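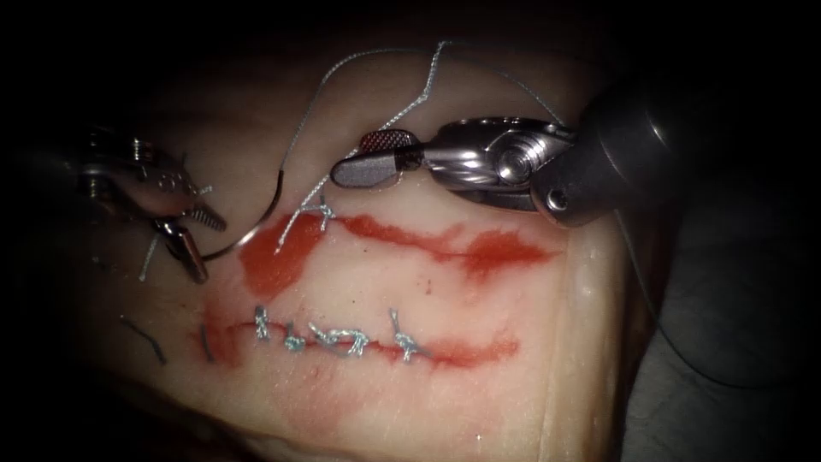
Sorcha Dunbar wrote in to ask why the sound in her screen recordings slips behind the picture after ten minutes or so. The usual cause is a variable frame rate, and it can be fixed without recording again.

Print this page | E-mail this page

Fixing audio drift in Tendent

1. Make a copy of the recording and work on that. Check you have enough free disk space - a 17 minute file of mine needed 800 MB.

2. Open the copy in Tendent and go to File, then Properties. If the frame rate says "Variable", carry on. If it says "Constant", go to step 5.

3. Choose Convert, set the frame rate to Constant and type 30 in the box. Leave the bit rate alone.

4. Click Start. When it has finished, play the last minute and watch someone's lips or a mouse click.

5. If the sound is still late, open the Audio tab and change the sample rate to match your sound card, normally 48 kHz. Save under a new name.

For later recordings, tick "Lock frame rate" in the capture settings before you begin. In older versions the box is under Advanced.

Anisa Mangundap adds that Bravow users will find the same setting under Output.

Print this page | E-mail this page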